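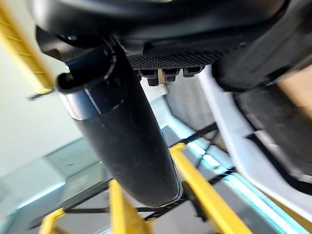

Ticket 159: Soles will not stay put on the yellow shelving

Site: Valtia sample room
Product: Fellel shelving, three boards, yellow
Status: Open again

Problem as reported
Black soles stored flat on the middle shelf creep toward the front edge. Pick up one and its neighbor comes along for company. We have 400 of these to get through before the Lirnard order in September, and I would like to spend less of that time under the shelving with a flashlight.

Tried so far
1. Leveled the unit. It was off by a little. Soles unimpressed.
2. Wiped down all the boards. The yellow is very glossy and is now glossier, so I may have made things worse.
3. Stood the soles on end against each other, per the suggestion from Yadav support. Lasted until somebody shut the door.
4. Laid them flat again, on the diagonal, long axis pointing away from the front, with a bit of space between each. Best result yet.

Reply from Yadav support
Please confirm the load on the top shelf is under the limit and that the panel seams are flush. A raised seam can tilt a board.

My answer
Top shelf holds the silver metal cylinders and nothing else. They have never moved, and I have begun to hold them up to the soles as a role model. Seams checked with a ruler on all three boards, flush as far as I can tell. The brochure says the unit is good for over 2,000 pairs, without saying pairs of what.

Current layout
Soles go on the right side of the middle shelf only. Left side stays clear, lower shelf stays clear. Hold each sole by one end and keep it upright until it's over its spot, then lay it down. Sliding it in from the front starts the whole parade again.
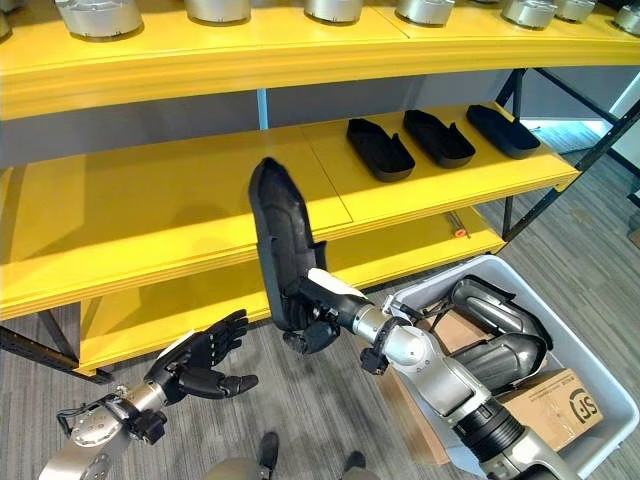 Middle shelf with the diagonal row, one more sole held upright.

Left to do
Leave the row alone for 24 hours and look again. If it has moved, I want a quote for a matte liner, cut to the middle board. Please don't close this ticket as "resolved by user" like last time.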